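# Chapter 8: Moisture in Filament Feedstock

A spool of filament is a semi-finished product. The polymer has been dried, extruded, drawn to diameter and wound, but it continues to exchange water with the surrounding air until the moment it enters the hot end. This chapter treats that exchange: how water gets into the common printing polymers, what it does during melting, and how feedstock should be stored and dried so that its behavior in the nozzle stays predictable.

Chapter 7 assumed a dry filament throughout. The melt-flow curves given there do not hold for wet material, and the reader should not apply them to a spool of unknown history.

## 8.1 Absorption and adsorption

Two mechanisms must be kept apart. Adsorption holds water on the surface of the strand, where it can be removed quickly by warm, dry air. Absorption carries water into the bulk, where the molecules sit between polymer chains and, in polar materials, form hydrogen bonds with them. Absorbed water leaves only by diffusing back out, and the time this takes rises steeply with strand diameter.

Nylons absorb strongly. Polyesters and polycarbonate take up less but are more easily damaged by what they hold. Polypropylene takes up very little.
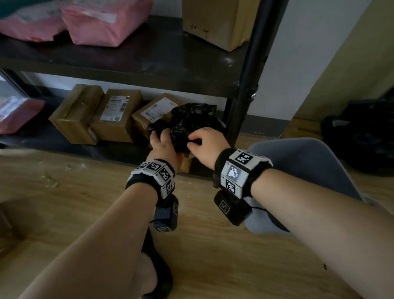 Does a sealed bag keep filament dry indefinitely?

A sealed bag slows the uptake of water without stopping it. All common packaging films pass some water vapor, and the seal itself is usually the weakest point. A desiccant inside the bag captures what gets through until it is saturated, after which the humidity in the bag climbs toward that of the room.

## 8.2 Effects in the melt

Water affects the print in two ways. The first is physical. Above the boiling point the absorbed water turns to vapor and expands, producing bubbles in the melt, audible popping at the nozzle and a rough, pitted bead. The second is chemical. In polyesters, polyamides and polycarbonate, water at melt temperature can break the chains by hydrolysis. Shorter chains mean lower viscosity, more stringing and a weaker part. Drying afterward removes remaining water but does not restore the original chain length.

The two effects do not always appear together. A part may look acceptable and still have lost strength, so surface inspection alone is a poor test.

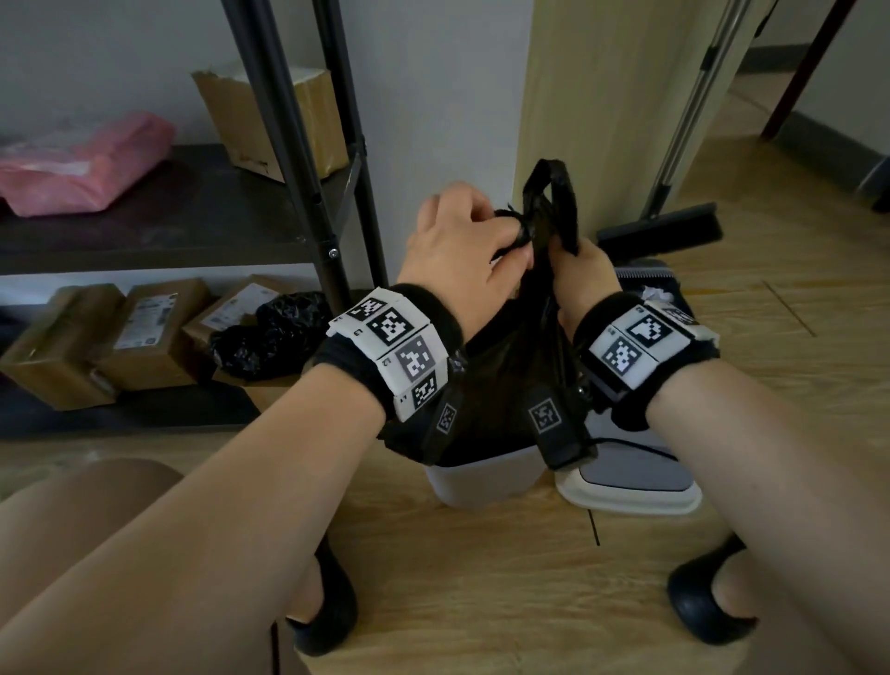
Strength loss of this kind is best detected by comparing bars printed from dried and undried lengths of the same spool, with all machine settings held constant.

## 8.3 A worked case

The Esteban print shop ran a set of Vuvum desktop machines on a single grade of nylon. In January the shop was heated and its air was dry; parts met specification with no drying step. When the heating was shut off, relative humidity in the storage room rose to around 80 percent, and rejected parts became frequent. The operators first raised the nozzle temperature, which made the bubbling worse.

The remedy had three stages. Spools were dried in a Suliren oven for 8 hours, transferred directly to closed feed boxes and held there below 30 percent relative humidity during printing. The feed path from box to extruder was enclosed in tubing. Problem 8.4 asks the reader to estimate the water content of the strand at each stage, using the diffusion data in Table 8.2.

## 8.4 Terms used in this chapter

**Equilibrium moisture content.** The mass fraction of water a polymer holds after long exposure to air at fixed temperature and humidity.

**Dew point.** The temperature at which water vapor in the air begins to condense. Dryer performance is commonly stated in this form.

**Residence time.** The time the polymer spends above its melting or softening temperature. Longer residence times increase the extent of hydrolysis.

Section 8.5 derives the diffusion equation for a long cylinder and applies it to a strand wound on a spool, beginning with the case in which only the outermost layer is exposed to air.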